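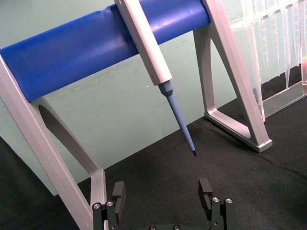 Wrist cam settings for the pipette task are frozen as of today, so please stop nudging the exposure. Quick answers to the thread below, I have a call in 5 min. The start pose stays as it is: gripper wide open, pads either side under the pipette, tip rack just in view top right. If the rack drops out of view at the start, redo the episode. The blue bar should run diagonally across the upper part of the picture, thats the easiest check.

> On Sep 19, 2025, Lambros Pappas wrote:
>
> Two things before Brekia starts their shift. Do we keep failed grasps or throw them out? And does the stand have to sit in the same place every time? The Lesisness folks have been moving it between episodes and I can't tell from the notes if that was agreed.

Failed grasps: keep, tag as fail. Don't trim them. If the operator recovers and finishes, tag as recovered, not fail. We lost a lot of those in the last batch becuase people hit discard out of habit.

Stand: yes, move it. Small shifts and small rotations, new position every 4 episodes. Lesisness had it right, my notes were behind. Black mat stays put though.

Target is still 4000 episodes by end of October. Skotaswood has sent over 2 drives already, not checked yet. Somebody at Theodorakopoulos needs to re-upload the joint logs, timestamps don't line up with the video.

Oh and slow down on the approach. Fast ones train badly, we saw it in the spring set.

More later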